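About Us
Vatine Training Workshop

Who We Are

The Vatine Training Workshop teaches the setup, care and repair of small robot arms. The school is a department of the Kitance Technical Institute and offers instruction to technicians, teachers and equipment operators who are responsible for machines in daily use. Applicants are not expected to have an engineering degree. They are expected to be comfortable with hand tools and to keep a written record of their work.

Instruction is organized by cell. A cell, as the term is used at the Workshop, consists of a table, the arms mounted at its front rail, the cabling and controllers that serve them, and the objects the arms are required to handle. Each cell has its own logbook, its own layout sheet and one named member of staff who answers for its condition. Students are assigned to a cell on arrival and remain with it until the end of their course.

The Table-Clearing Cell

The cell most often requested by visitors is Cell 2, known to staff as the Litisa table. Its task is the clearing of a meal: sorting what has been left on the trays, and moving dishes and cutlery to a rack. The work makes steady demands on the wrists and grippers of both arms, and for this reason Cell 2 is used to teach the full maintenance routine.

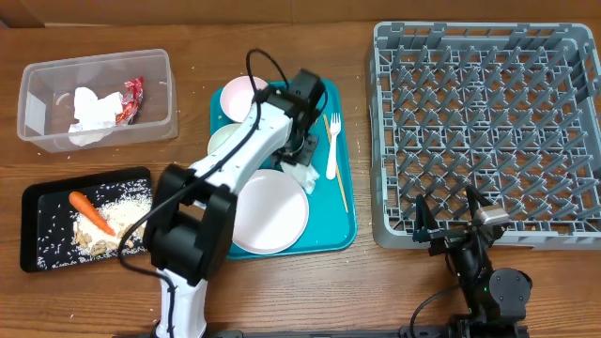
VATINE, 13 Jul 2022

The Workshop has adopted a revised care schedule for Cell 2. The schedule was prepared by Pendo Urio, Head of Maintenance Instruction, and replaces the version in use at the time of the June intake. It applies to all students and staff who operate the cell and is reproduced here in summary for applicants and partner schools.

Before a Session

The operator reads the last logbook entry and signs beneath it. Any fault marked as open must be cleared by an instructor before power is applied.

With the power off, the operator checks the bolts that hold each arm to the front rail. The bolts are tightened with the torque driver stored at the cell. Other drivers are not to be substituted, including those of the same size from neighboring cells. If a bolt turns noticeably when checked, the arm is to be treated as moved, and its position must be verified before the session begins.

Cables are inspected along their full length, from the wrist to the point where they pass behind the rail. A cable must have enough slack for the wrist to turn through its working range, and must return to the same loop when the arm is brought home. A cable that has been pinched or flattened is replaced. Tape is not an accepted repair.

The joint covers are then checked for loose screws. Students are reminded that these screws are small, and that a lost screw must be found before the arm is moved.

Power is applied to the left arm first and the right arm second. Each arm is sent to its home position alone while the other is held still. The operator listens to each joint during this movement and records any grinding or clicking, whether or not it is repeated.

Setting the Table

The positions of the containers, trays and rack are governed by the layout sheet. The sheet distinguishes between items that have a fixed place and items that may be turned or shifted between runs. The rack is a fixed item. Trays may be set at a slight angle, and instructors will often do so deliberately, as an arm that performs well only with a perfectly square tray has not been properly set up.

Food items are treated as part of the equipment. Grains such as rice are of particular value in instruction: they show at once whether a tray has been tipped or bumped, and they find their way into any gap that has been left open. Wrappers and paper napkins are used to practice gripping soft objects at low force. Plates and bowls are inspected for chips before each session and withdrawn if any are found.

Gripper Care

The grippers receive more wear than any other part of the cell. Fingers are wiped with a damp cloth after every session and dried fully. They are then closed slowly on a feeler gauge, and the reading is entered in the logbook. Fingers that no longer meet evenly along their length are removed as a pair. The Workshop does not fit a single new finger beside a worn one.

After any change of fingers the operator must:

Close and open the gripper 24 times without an object
Set the closed position again in the controller
Test the grip on a fork, a bowl and a plate, in that order
Record the date, the arm and the name of the person who did the work

The fork is tested first by design. Cutlery lies close to the tray surface, and a gripper that is set even slightly too low will press against the tray before it closes. Students who begin with a bowl tend to miss this fault and meet it again later in the day. 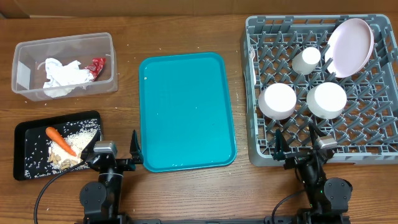 Placing dishes in the rack calls for a different check. A plate must enter between the pegs at an angle close to theirs, and the wrist must hold that angle until the fingers have fully opened. Where a plate catches on a peg, the usual cause is a small error in the wrist joint. Operators are instructed to check the wrist before making any change to the taught positions. Adjusting the positions first may hide the error for several sessions, and the logbook contains a number of entries in which this was done and later had to be undone.

Bowls and cups placed upside down are checked for stability by hand once the arms have been stopped. An item that rocks on the rack is recorded as a failed placement even if it has not fallen.

After a Session

Both arms are returned home and powered down before any person reaches across the table. Loose grains are brushed toward the center of the table and collected there. They must not be brushed toward the rail. Compressed air is not permitted at Cell 2, as it drives fine material into the joint housings.

The rack is lifted out, shaken and wiped. Trays are washed at the sink in the preparation room and dried before they are returned. The operator completes the logbook entry and states plainly whether the cell is fit for the next user. The words "seems fine" are not accepted.

Repairs

Students in the second half of the course carry out repairs under supervision. These include replacement of wrist cables, gripper fingers and joint covers. Motor joints are removed from the arm by staff only and are repaired on a separate bench in the Hiebert Room, where Chak-lun Tsai, Senior Technician, teaches the bench repair unit. A repaired joint is run without load for up to 46 hours before it is returned to a cell.

Parts removed from service are labeled and kept. The Workshop's collection of worn and failed parts currently stands at 386 items, each cataloged by cell, arm and cause of failure. It is open to enrolled students during working hours and to visiting teachers by arrangement. Parts may be handled but may not leave the room.

Our Staff

Bakari Ogola, Director. Mr. Ogola is responsible for the general conduct of the Workshop, admissions and relations with the Institute. He teaches the opening unit on safe working practice.

Pendo Urio, Head of Maintenance Instruction. Ms. Urio oversees all care schedules and is the named member of staff for Cell 2.

Chak-lun Tsai, Senior Technician. Mr. Tsai manages the Hiebert Room and the parts collection.

Victor Kashindye, Instructor. Mr. Kashindye teaches cell layout and the setting of taught positions, and supervises student logbooks.

Mwende Langat, Student Services. Ms. Langat handles applications, housing inquiries and visits.

Visits and Applications

Applications are accepted throughout the year and are reviewed before each intake. Applicants should submit a letter stating their present duties, the machines in their care and the kind of repair work they have already done. A letter from an employer is welcome but is not required.

Visitors are received in small groups. Closed shoes must be worn, long hair must be tied back, and lanyards are to be left at the front desk. Requests to visit should be addressed to Student Services and should state whether the group wishes to see Cell 2 in operation or during maintenance, as the two cannot be combined in a single visit.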